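Taking the CPU out of an old tower and keeping the rest - what do I do about the socket?

Asked by Evander Halliday in Desktop Repair
Tags: cpu, motherboard, storage, cables

I have an older office desktop that I'm slowly taking apart on the kitchen counter. A friend needs the processor for a machine of the same age, so I want to give him that and keep the case, power supply and board for later. The plan is to buy a cheap replacement chip in June, put it back together and use it for storing family photos.

The drives are already out and so is the memory. The cooler came off after some wiggling. I have not lifted the processor before and I have a few questions.

1. Once the chip is out, can the socket sit open for a month, or does it need a cover? I don't have the plastic cap that comes with a new board.

2. The gold pins look very fine. If a bit of dust or old thermal paste falls in there, how do I get it out?

3. The SATA cable and a lot of the power leads are still in the case. Do I need to unplug everything before I store it, or can I leave them the way they are?

4. Is there anything else I should do before it goes on a shelf? The shelf is in a laundry room, if that matters.

I did look at the Ikport guide, but it only covers building a new machine.

3 answers

Answer from Bimla Rawat
Marked as accepted

I refurbish towers like this for a small shop and most of the dead boards I see have bent socket pins. It is almost always from something touching them while the socket was open. So yes, cover it.

Taking the chip out

Shut down, unplug the cord from the wall and hold the power button in for a few seconds. Lay the case flat on its side so the board faces up. Touch bare metal on the case before you reach in.

Push the latch arm down slightly and out to the side, then let it come up. Raise the metal frame. Lift the processor straight up by its edges with two fingers. Don't slide it and don't tilt it, since a corner can drag across the pins. Put it in a plastic clamshell or an antistatic bag, and tell your friend to keep his fingers off the contacts on the bottom.

With the chip out and the arm still up, the middle of the board should look much like this one. The socket is the square recess with the gold pins, near the top, and the long black slots below it are for memory. 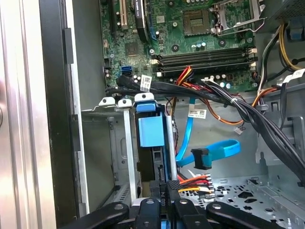 Covering the socket

The best thing is a real socket cap. Ask at any repair counter, they usually have a drawer of them from new boards. Toltska sells them in small bags too, but check that it's for your socket type before ordering, because the caps are not all the same.

Follow the way your cap is made. Some clip to the metal frame and some sit under it. Don't force the arm down if it feels wrong. If you can't find a cap, don't put tape over the pins and don't stuff in foam or paper towel. Lower the frame gently so nothing catches on it, close the side panel on the case and leave it alone until you have a cap or a chip to put in.

Cleaning

Look across the pins at a low angle with a flashlight. They should make even rows. If one is out of line you will see the light break there.

Dust: short bursts of canned air from a distance, can held upright. Paste: leave it if it's on the plastic rim and not near the pins. If it is on the pins, a few drops of 70 percent or stronger isopropyl and a soft brush can work, but it's easy to make things worse. I'd take it to somebody with a magnifier. Never use a cotton swab, the fibers hook on the pins.

Cables

You can leave them plugged in. What matters is that nothing can swing over and land in the socket. Gather the loose ones along the bottom or side of the case and put a tie on them, not tight. SATA cables should have a wide curve and not a sharp fold. If your cables have labels on them, leave the labels on. They may be the only thing that tells you which part to order if one goes bad.

Take a picture of the board before you unplug anything - you will want it in June.

Storage

I would not use the laundry room. A bedroom closet is fine. Put the side panel back on and lay the case so the board faces up if you have the space.

Comment from Evander Halliday, Sun 11 May
Thank you. The chip came out with no trouble and my friend has it. I found a cap at the repair place by the post office for 3 dollars. The case is in the hall closet now.

Comment from Bimla Rawat
Good. Write the socket type on a piece of tape and stick it on the outside of the case so you buy the right processor.

Answer from sudach_parts

Agree with most of that. Two things to add.

Take the coin battery out if it's going to sit for a long time. For one month it makes no difference. If you do take it out the clock and BIOS settings will reset, so write down anything you changed.

Also check which processors the board supports before you buy one. A chip can fit the socket and still not start because the BIOS is too old for it. Look up the board model on the maker's support page. If it needs an update, it usually has to be done with a working chip in the board, so you may want to borrow yours back for 30 minutes.

Answer from guest

just leave it open, had one in my garage like that all winter and it was fine. the cap is a waste of money

Comment from sudach_parts
You got lucky. Please don't do this with a board you plan to use.

Related questions
Which thermal paste for an old office PC
Srivastava case, side panel won't slide back on
SATA cable latch is stuck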